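Category: Robot Learning / Teaching by Demonstration

4.2 Collecting the demonstrations

The arm was shown each task in two ways. In the first way, the operator holds the wrist of the robot and moves it by hand, while the motors are kept soft and only the weight of the arm is compensated. In the second way, the operator sits at a separate desk and moves a small leader arm, and the robot follows it. We call these two ways the hand mode and the remote mode. Both of them were recorded with the Rernum software, which stores the joint positions, the gripper opening and the camera streams with one common clock.

Three operators took part. Teresa Rutkowska and Houshang Kermani had much practice with the leader arm before the study. Eugeniusz Sobczak had used only the hand mode before, and for this reason he was given one additional afternoon of training in April. His training runs are not included in the results. Together the operators gave 107 demonstrations which we accepted. A demonstration was rejected when the operator stopped for a long time in the middle of the movement, or when one of the streams had a gap.

All work was done on the task board inside a white enclosure (Figure 3). The walls are plain by intention. In our earlier work with the Undix cell, the policy learned to use some objects in the background as a sign of position, and it became weak when these objects were moved. We wished to exclude this effect. The enclosure has of course its own disadvantage, as a real workshop does not look like this, and we return to this matter in Section 6.
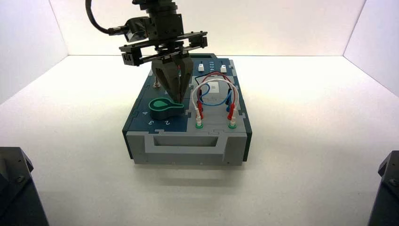
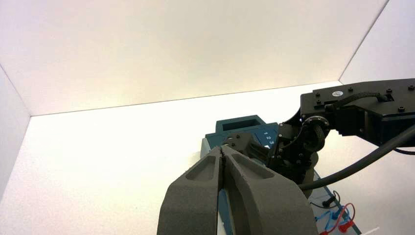 Figure 3. The two-finger gripper at the task board, with the fingers held close together. The coloured wires of the board are visible in both views.

Why was the remote mode not used for all of the demonstrations? The remote mode gives the operator no feeling of the contact force, and a person without long practice pushes too strongly when a part has to enter a tight place. In the hand mode the operator feels the contact directly through the arm, so for such steps the recordings are calmer and shorter.

On the other side, the hand mode has a problem with the cameras. The arms and the head of the operator come into the view, and they cover the part exactly in the moment when it is most interesting. We solved this as was proposed by Bogdan Ziółkowski in our group. After each demonstration by hand, the robot repeats the recorded movement alone, and only the images from this repetition are kept for training. If the repetition did not finish the task, the complete demonstration was removed from the set. The repetition costs additional time, but no additional work for the operator.

The recordings differ much in length, so we resampled every one of them to 710 time steps. We tried also a value of 2000, but the training became slow and we did not see any improvement on the validation set. Short pauses at the beginning and the end were cut before the resampling. Pauses inside the movement were left as they were. In many cases the operator makes such a pause just before the contact, to check the position, and we think that this carries useful information for the policy.

For the comparison in Section 5, 30 demonstrations were put aside and were never shown to the network. They were selected by Wanda Nowicki, who did not take part in the training of the policy, in such a way that both modes and all three operators are present. The order of the tasks was changed between the operators, as we had noticed that people become faster towards the end of a session.

One limitation must be said here. The leader arm has a smaller reach than the robot, and the movements are scaled between them. Near the outer limit of its reach the leader arm becomes stiff, and the operators tended to turn the wrist in an unnatural way to avoid this region. We did not correct these movements in the data. Their influence on the learned policy is discussed together with the failure cases in Section 5.3.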